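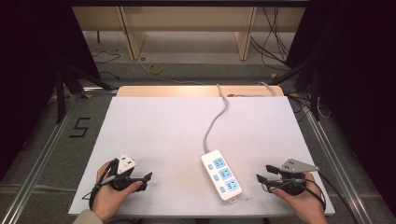

Gripper jaw won't open after pressing a rocker switch – anybody else?

binport_nights
Posted 1/19/20
OK so I need a sanity check. We do hand-held gripper work on household stuff, and this week it's power strips. Press the switches, slide the strip over, turn it around, all that. I run a pair, left and right. The right one has started hanging up on me. I close it, press the switch, let go of the trigger and the jaws just stay shut. Then a second or so later they pop open like nothing happened.

It did it 7 times in 100 presses on Friday (I kept a tally because I knew you guys would ask). The left one is fine. Same strip, same table, same tired hands. I've blown out the pivots and swapped the cable and I'm out of ideas. The software is Fluvex, if that matters.

grincombe_greg
Pivots. It's always the pivots. Somebody overtightens the screws and the linkage binds right at full close. Back them off a hair and try again.

binport_nights
I did that first! It got a little looser and it still hung up. Back to where I started, except now it wobbles too.

Catinca Căpraru
I'd look at the cable before the linkage, and I don't mean swapping it. I mean where it goes. On mine the cable ran down past the table edge, and every time I reached forward it tugged on the connector. The trigger reading froze for a moment and then caught up. It felt exactly like a sticky jaw and I took the whole thing apart twice, argh. Do your hang-ups come when you're reaching?

grincombe_greg
Except a trigger reading can't hold a jaw shut on a hand-held. If it's a straight mechanical linkage the jaw goes where your finger goes. Cable has nothing to do with it.

Catinca Căpraru
Depends on the unit, Greg. Mine has a motor assist. Binport, which do you have?

binport_nights
Motor assist, yeah. Sorry, should have said that up top. And now that I think about it, the far switches are way worse than the near ones – I have to stretch for those.
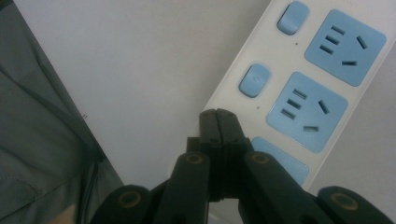
Is the strip supposed to be live while you're doing this?
It should be dead, with the cord unplugged at the wall end before anyone touches it with a gripper.

binport_nights
Well, that's a bit embarrassing, because ours was plugged in all of Friday. I wanted to see the little lights come on so I'd know the press had worked. My lead Ashraf Tazi found out and was not thrilled with me.

el_idrissi_fan
He's right not to be thrilled. A jaw that sticks shut is annoying on a dead strip. On a live one, if the tip slides off the switch and goes into an outlet, you can't let go of it. Don't care how small the chance is.

grincombe_greg
Come on, the tips are plastic on most of these. I think that's a bit dramatic.

el_idrissi_fan
The tips, maybe. The screws aren't. We had a screw back out in September at El Idrissi and drop straight onto the work. The strip was unplugged, so all we lost was 5 minutes looking for the screw. And you did just tell him to loosen his!

grincombe_greg
Fair. Loosen, then threadlock. I'll stand by the rest of it though.

binport_nights
Update, I taped a slack loop to my forearm so nothing pulls when I stretch. Strip unplugged, Ashraf standing right there. It hung up 3 times in 100. So that's better and it still isn't fixed.

Catinca Căpraru
Then try wiggling the connector by hand with the jaws closed. If it sticks while you wiggle, the socket on the gripper side is worn and no amount of tape is going to save it.

binport_nights
Just tried it and it stuck on the second wiggle. I've tagged the right one out and asked for a new socket. Greg, I'm putting your screws back where they were.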